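Marking Out: Tips for People Who Have Already Ruined One Board

Posted November 8, 2023, in Workshop Tips

Most of what goes wrong with a home project goes wrong before the saw comes out. I base this on a long career of blaming the saw. The bookcase in my hallway has one shelf that fits, one that was persuaded, and one that lives in the garage holding paint cans, and every one of them was cut perfectly well along a line that was in the wrong place.

So, a page on lines. If you came for the glue page, it's still being argued over.

Sharpen the pencil

I know. But go and look at the one on your bench. If it was last sharpened in June, it draws a stripe, and you'll spend the afternoon deciding which side of the stripe you believe in. A hard pencil keeps its point longer and smears less under your sleeve. A soft one is easier to see and easier to rub out. I keep one of each in an old mustard jar and reach for the wrong one with great consistency.

Carpenter's pencils are flat so they don't roll off the roof. If you're not on a roof, use a thin one.

Draw it on paper first

Paper is cheap and it doesn't have a good side. For anything with an angle in it, or anything that has to fit around a pipe, I draw the piece full size on a big pale sheet, cut that out, and try it in place. The closet shelf in the Tustgate apartment took me four paper versions and one wooden one. The shelf before that took no paper versions and three wooden ones, so I consider the method proven.

Tape the sheet down at the corners with something that peels. Painter's tape is fine. Packing tape will take the face off the sheet and possibly the finish off the table, and you'll have to buy a tablecloth.

Start with two long lines going the same way and one across them. Everything else gets measured from those.

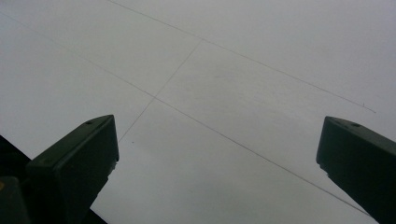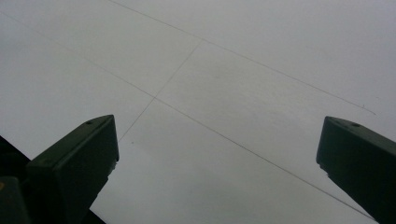 Two long lines and a crossing one, in all three.

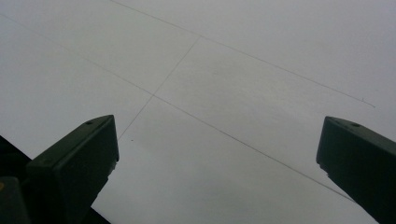
Parallel lines are where the trouble starts. The usual method is to measure down from the first line at one end, measure down again at the other, and join the marks. It works if you measure square to the line both times, and I've watched my own hand wander off square while I was looking straight at it. Check in the middle as well. The crossing line is handy for this, as it gives you one fixed place to measure from, and I like it to start on the upper line and run on past the lower one, as it does on the sheet in the pictures. A line that stops exactly where it meets another leaves you guessing at the corner. Run it over and the crossing tells you where the point is. The little tick by the end of the upper line is a habit worth copying too. Mine means "stop here," and yours can mean whatever you like, provided you can still remember it after lunch.

Ticks, not dots

A dot is anything. It's a pencil mark, it's a crumb, it's a knot, it's the place where a fly had a think. I once lined up a whole row of coat hooks on a speck of pepper. Make a short stroke, or better yet a small V with its point on the measurement, and you'll know you did it on purpose.

If there are stray specks on your sheet already, brush them off before you begin. The ones that won't brush off should get a light circle, so you don't fall in love with one later.

Press less

You're not engraving a trophy. A heavy line dents the paper, dents soft wood worse, and shows up again the moment the stain goes on, even after you've rubbed the gray part away. Draw it faint and go over only the parts you mean to cut. It doesn't matter if your lines fade out toward the ends, as long as they're sound where they cross.

Tilt the lamp

Faint lines vanish under an overhead light. Bring a lamp in low from one side and they come back. I use a clamp lamp from Pitelari that has outlived two workbenches and smells faintly of toast. Take a look from straight above before you measure anything, though. From a low angle two parallel lines can seem to lean toward each other, and I've "corrected" a perfectly good pair on that evidence.

Hold the ruler down properly

Fingers spread wide, pressing near both ends, with nothing poking over the edge you're drawing along. A strip of masking tape on the back of a metal ruler stops it skating about. My long one is a Grube, bought secondhand, and it had somebody's tape on the back already, so the wisdom is obviously ancient.

Draw each line in one pull. Two goes at it gives you two lines that are nearly the same, and you will cut along the one you didn't want.

Angles

If you don't own a protractor, a 60 degree angle comes free with any triangle that has three equal sides. Set a compass, don't touch it again, and swing your arcs. For 15 degrees, halve the 60 and then halve it again. For anything stranger, copy the angle straight off the wall with a sliding bevel and don't ask what the number is. The walls in my kitchen have no numbers that I'd care to repeat.

Write on it

Which way is up, which face is the front, what it's for. "Left side, under window" takes a few seconds. I have a folder of carefully drawn templates from the Dandton job, all of them accurate, none of them labeled, and one of them is upside down.

Mark the waste side of each line with a scribble. Cut in the scribble. If your scribble turns out to be on the piece you needed, please see the first paragraph, and there's room on the garage shelf.

Erasing

A white vinyl eraser for paper, very fine sandpaper for wood, and patience for either. The pink thing on the end of the pencil is decorative.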